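La caja que promete orden

Una organizadora de talleres domésticos explica por qué desconfía de los maletines con bandejas desplegables

Llevaba yo preparada una pregunta amable sobre las ventajas de las cajas transparentes y no me dejó terminarla. «Ventajas, las que diga el catálogo», me cortó. La mujer con la que hablo lleva 6 años ordenando costureros, cuartos de pesca y mesas de manualidades ajenas, primero por cuenta propia y ahora con Westano, un pequeño estudio que cobra por visita. Prefiere que no se publique su nombre: parte de su clientela, dice, sigue comprando lo que ella desaconseja.

El asunto de la conversación es la caja de pesca de toda la vida, la que se abre en escalera y deja las bandejas a la vista. Trerkico, una tienda de material para aficiones, la vende desde junio como solución para cualquier cosa pequeña: botones, abalorios, anzuelos, tornillos. Mi entrevistada no se lo cree. «Para cualquier cosa quiere decir que nadie ha pensado en ninguna», resume.

Le pregunto si no exagera. Al fin y al cabo, el plástico deja ver lo que hay dentro, y eso debería ahorrar tiempo. «Deja ver que hay algo», responde. «Con la caja cerrada miras a través de una tapa, de una bandeja y de otra bandeja. Si el plástico tiene un poco de velo, ves una mancha. Al final la abres igual, como abrirías una de cartón».

Tampoco le convencen los compartimentos pequeños. Cuenta que en una casa encontró 300 botones repartidos en divisiones donde cabían mal, y debajo, en el fondo, unas tijeras, cinta métrica y recibos. «El fondo es el cajón de los remordimientos. Todo lo que no encaja arriba acaba ahí, y como es hondo, aguanta años».

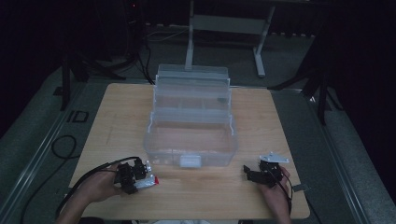
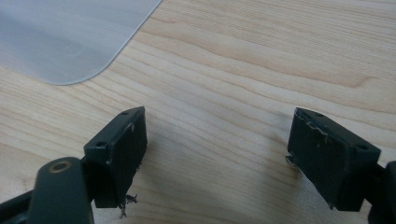

La caja, abierta sobre la mesa en la primera fotografía; en la segunda, una lámina de plástico translúcido y la veta clara de la madera.

Hay un punto en el que se ablanda, y es el de la mesa. Sostiene que una caja de este tipo solo se puede juzgar abierta, porque abierta ocupa bastante más que cerrada, y que casi todo el mundo la mide en la estantería. «La gente me dice que cabe. Cabe cerrada, claro. Luego la despliegan y no les queda sitio para coser». Su consejo es despejar la superficie antes de comprar, marcar con cinta el hueco que necesitará la caja desplegada y trabajar así unos días.

¿Y los brazos que unen los pisos? «Ahí miro siempre primero». Abre y cierra el maletín 5 veces seguidas, con peso en la bandeja de arriba, y observa si se tuerce. Después prueba el cierre con una sola mano. Reconoce que la prueba es casera y que no demuestra gran cosa sobre la duración. «Pero si ya roza el primer día, no va a mejorar».

Le menciono la línea Trerkix, más cara, que presume de divisiones móviles. Se ríe. Las divisiones móviles, según ella, se mueven una tarde, la de estreno. Admite, eso sí, que no la ha usado lo suficiente para hablar con autoridad, y me pide que lo ponga. Queda puesto.

Yo tengo en casa una caja parecida y no me parece tan mala, así que insisto. ¿No hay nadie a quien se la recomendaría? Se lo piensa. A quien se desplaza con el material, contesta: al que va al río, a la modista que arregla a domicilio. «Si la caja viaja, tiene sentido que lo lleve todo junto. Si no sale del cuarto, estás pagando un asa».

Su alternativa es poco vistosa: 2 bandejas planas, sin tapa, metidas en un cajón. Lo aprendió en Pangaribuan, el taller de encuadernación donde trabajó antes, y allí tampoco funcionaba siempre, porque el polvo entraba igual. Para el polvo no tiene respuesta. «Un trapo», dice, y vuelve a preguntarme qué guardo yo en el fondo de la mía.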